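Orozco Amateur Boxing Fund
Progress report, second period
Prepared by Manju Mittal for Skarphéðinn Hauksdóttir, grants office, Vundier
Monday, October 28, 2019

Summary

The boxing program at the Orozco gym is running and the money is being spent on what you gave it for. Whether it is doing what the application said it would do is a harder question, and I would like to use most of this report on it. I did not write the application. I took over the program after it was approved, and I have doubts about a few of the promises in it.

Enrollment

We have 73 boxers signed up. The target was 66, so on paper we are ahead. I would not make much of this. Signing up costs nothing and takes a minute at the front desk, and a name on the list stays there until someone removes it. I have asked the coaches to keep a proper attendance sheet at every session and they have mostly done it, with gaps on Saturdays. Until I have a full season of those sheets I can't tell you how many of the 73 are boxers and how many came once with a cousin.

The evening group for beginners is crowded. The early morning group is not, and I expect we will close it in January and move those hours to the evening. The application called the morning group "essential to reaching shift workers." We have not reached many shift workers. The ones I talked to want to sleep.

Coaching

Both coaches funded under the grant are in place. They are good with beginners and strict about sparring, and no one goes in the ring with contact until a coach has signed them off. There was some grumbling about this from parents of the older teenagers. I back the coaches.

What I am less sure of is the outside training course from Celtura, which was written into the budget before my time. Both coaches went. The session on cuts and concussion was useful and they have changed how they run the last round of sparring because of it. The rest was slides about motivation. We have one more course paid for and I would like your permission to spend that money on first aid certification instead.

Equipment and clothing

The gloves, head guards and two of the three heavy bags arrived on time. The third bag came with a split seam and was sent back. Its replacement is hanging now and seems fine, although I said the same about the first one for a week. 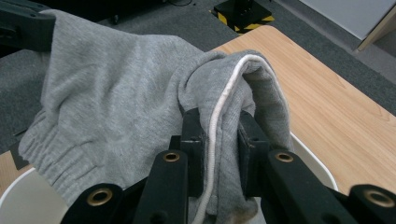
Clothing has been the slow part of the budget. The application promised training kit for every member, and Asport quoted us for a full set with the club name on the back. I held off on the order. A beginner needs hand wraps and a mouthguard long before he needs a matching top, and I am not convinced that a printed name keeps anyone coming to the gym. What people do need for roadwork once it gets cold is plain gray sweats in a soft knit, with a ribbed band to keep the wind out, and those don't have to come from a boxing supplier at a boxing supplier's price. I would rather keep a stock of them in mixed sizes and hand them out to members who have stuck with it. If Vundier needs the club name on something for its own publicity, please tell me now and we will print a banner.

Competition

The application said we would enter boxers in the regional novice show this fall. We entered 2. One won on points and one lost on points, and I thought the loser boxed better. The coaches held back four others who wanted to go, for reasons of fitness or weight. I know a longer list would look better in a report, but a novice who gets hurt in a mismatch tends not to come back, and I agreed with every one of those decisions.

Money

Spending is close to plan except for clothing, which is under, and travel, which is over by $1000. The travel overspend is the van. The quote in the application was for a smaller vehicle than we need once you add bags, coaches and a parent or two. I have covered the difference from the clothing line for now and would like that approved in writing.

The claim about school grades

The application says that boxing training will "improve classroom results." I can't report on this. We have no access to grades, no one asked the schools before the claim was made, and even if grades went up I don't see how we would know it was the boxing. I suggest we drop this measure and report attendance and medical checks – both of which we can count.

Next period

Move the morning hours. Finish the first aid training, if you agree to it. Clean up the membership list, which will probably bring the enrollment figure down. Please don't read that as people leaving.

I am at the gym most evenings and would welcome a visit on an ordinary training night, without notice if you prefer.

Manju Mittal
Program manager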